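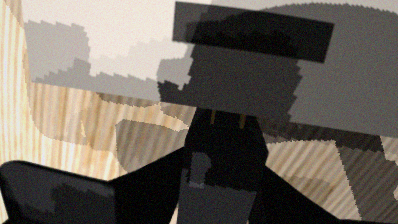
3.2 Study area and sampling

The survey was carried out in two villages on the same slope, Nulluvska and Plitoleck, where most households store potatoes in cellars dug into the hillside. We asked 80 households to take part. Of these, 29 were in Plitoleck, which is the smaller village and lies closer to the river.

In every cellar we placed one thermometer at the height of the lowest shelf and one near the door. The owners were asked to write down both values each evening, and also to note the days when the door stayed open for more than one hour. In total we received 1,109 complete evening records. Records with only one value were not used in the calculation of the means, but they were kept for the comparison between villages in Section 4.

The depth of the cellar was measured from the floor to the ground surface above it. In the older part of Nulluvska this was difficult, as several cellars are connected and share one entrance. We treated such connected rooms as one cellar, following the earlier work of Honorato and Achari. Potatoes were weighed when they were put in and again at the end of storage, and the loss is given as a percent of the first weight.

Figure 2. Mean weight loss by depth of cellar, both villages together. Cellars with a shared entrance are counted once.

The weight loss was lower in the deeper cellars, and the difference was larger in Plitoleck. The type of door had a weaker effect than we expected.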